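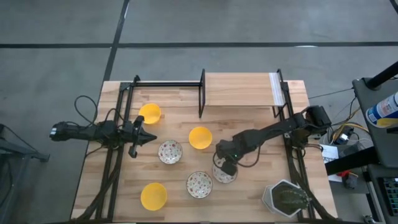

Sevim Yazıcı wrote in to say that she had rubbed olive oil into her wooden counter every month, and by summer it felt sticky and smelled like old nuts. She wanted to know if the counter was ruined. It isn't. Cooking oils go rancid because they never fully dry, and a good scrub takes most of it off.

Cleaning off old oil

Mix two tablespoons of baking soda with enough warm water to make a paste. Spread it over the sticky area and leave it for 11 minutes or so while you do something else. Work it with a nylon brush along the grain, wipe with a damp cloth, then wipe again with plain water. Dry with a towel right away. Very sticky spots may need a second go the next day. Don't use steel wool. Bits of it break off in the wood and leave rust marks.

If the surface feels fuzzy afterward, the water has raised the grain. Let the wood dry overnight and sand lightly with 220 grit, by hand.

What to put on instead

Food-grade mineral oil is cheap and doesn't go off. Pour a little in the middle, spread it with a lint-free rag, leave it overnight and wipe off what's left. A new top wants a coat once a week for the first month. After that, go by looks: when water stops beading, oil it again. Tülin Soylu uses a mineral oil and beeswax mix on hers and likes the feel better. It costs more and needs more buffing.
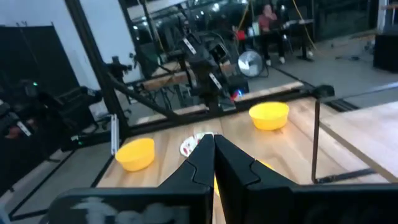 Tables used for more than food need a slightly different routine. Crumbs and grit are what scratch an oiled top, so brush along the grain before you wipe. Things made of paper should stay off until the oil has soaked in. A stack of playing cards left on pale wood like this will pick up oil on the bottom card, and you won't get it out. Give the table a full day — two in damp weather — and test it with a scrap of paper towel first. If the towel comes up with a shiny spot, buff again and wait.

Lay used rags flat outside to dry before throwing them out, especially if you've used linseed or tung oil. Those can heat up in a pile and catch fire.

Filed under: Kitchen > Wood Care

Print this tip | E-mail this tip

Contact us | © Stekley Home Pages | Back to top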